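Print this page
E-mail this page

Dividing the heating bill in a house with one meter

Bernd Brinkmann

Hello all. I live in Brurville in an old house which was divided into four flats long ago. There is only one gas meter for the whole house, and the landlord sends us one bill for the year. Until now we divided it by four and nobody complained. This year the bill is 2,000 dollars higher than the last one, and now everybody complains.

My flat is the smallest, on the ground floor. The family on the top floor has almost double my space, and they also have small children, so their radiators are on from early morning. I do not want to be unkind to them. But I was away the whole of February and I still pay the same as they do. 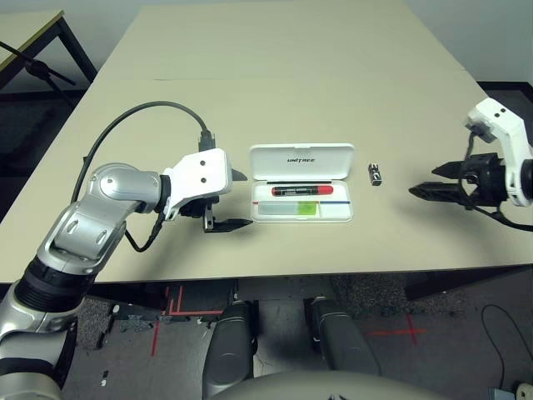

The landlord told me that the lease says only "a fair share of the heating". I read it three times and there is no word about how the share is made. What method do people use in such a house? I would like to bring one proposal to my neighbors, with numbers, and not start a big fight on the stairs.

Bláthnaid Mac Mathúna

I was in the same situation in Corrigan some years ago, so I will write what we did.

First, ask the landlord for copies of the gas bills and not only his own summary. In our case the summary had a cleaning charge inside, which did not belong to heating at all. Then find the floor area of every flat. It is often written in the lease, and if not, you can measure it in one evening with a tape.
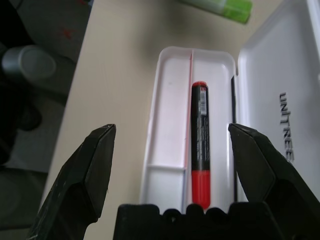 Should the stairs and the hallway be counted in the area? Leave them out, as every flat uses them, and divide only the space behind each front door.

After this you make two parts. We put half of the bill on floor area and the other half equally on each flat. The equal half pays for the things that do not depend on size, for example the yearly service of the boiler and the heat that goes into the pipes. The flat with the smallest area paid less than before, but the difference was not so large that the others refused to talk.

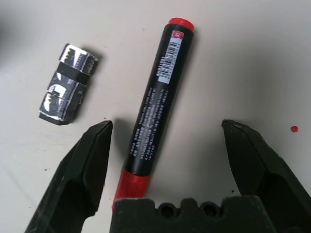 About your month away I must disappoint you a little. We discussed this also, and decided that absence does not count. A person who is away still needs some heat in the rooms so that the pipes do not freeze, and the neighbors' walls get some of it too. If you want absence to count, you need a measuring device on each radiator, and then somebody has to read them every year.

Write the agreement on one page and let every tenant sign, and the landlord also. Ours was signed at the kitchen table and it is still used, although I moved out – the new people only asked for a copy.

Rimantas Sproģis

just divide by number of people. simple. children count half

Lakmal Karunaratne

I would be careful with dividing by people. It is reasonable for water, but a room needs nearly the same heat for one person or for three. In my building in Drarkard we tried it, and after a baby was born the parents paid more for the same two rooms. They were right to be angry.

I agree with the method of half and half. One thing I would add is to check the price on the bill before you check the neighbors. When our cost went up, we compared the units of gas used, and they were 107 fewer than the year before. The whole increase came from the price. If it is the same with you, the family upstairs did not cause it, and it is good to say this at the beginning of the meeting.

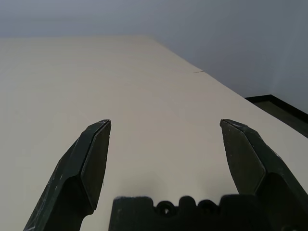 Uriel Toledo asked under this answer whether an agreement like that can be used for the bill which has already come, or only for the next one. It can be used for the old bill if all four tenants accept it in writing. Without that I would pay the old bill in equal parts, as you always did, and start the new method with the next heating season. Please look also at your local rules, because in some places the landlord must choose the method himself and tell you before the winter.

Print this page
E-mail this page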